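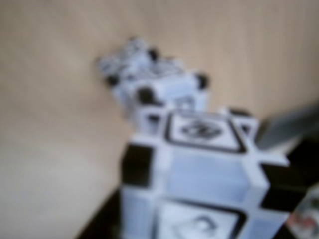

White cube with black edges, close up

## About us

Vitutov is a small software company. We write the part between the camera and the motors – perception, grasp planning, control, plus the tooling that holds it all together. No hardware of our own. You bring the arms, we make them agree on what to do next.

Started with one product, Talex, our planner. Two arms, one table, no collisions. Sounds simple. Took 371 builds before we put a version number on it. Then came Dogar, which does pose estimates for small objects with repeating patterns – same face on every side, black corners on white, that kind of thing. Hard to tell which way is up. Still our favorite problem.
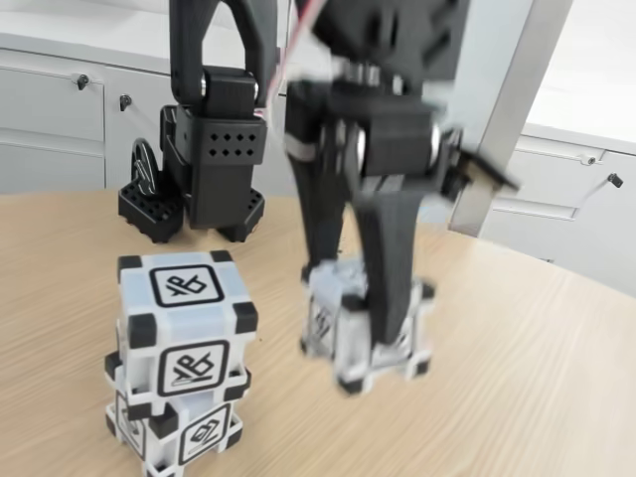 Stacking is where most of our testing goes. Small errors add up fast, a cube a bit askew on the bottom and the plan for the next one has to change. Talex replans in the middle of a move. Dogar feeds it new poses the whole time. Every run gets logged, good or bad, and we keep almost 1000 of the bad ones as a regression set. New code dosen't ship until it's been replayed against all of them.

Parel is the newest piece. Log viewer, replay, side by side compare of two runs. Built it for ourselves, customers kept asking, so now its part of the package.

Support is by email, answered by whoever wrote the code. Next big release of Talex is planned for June.

Page last updated 1/2/25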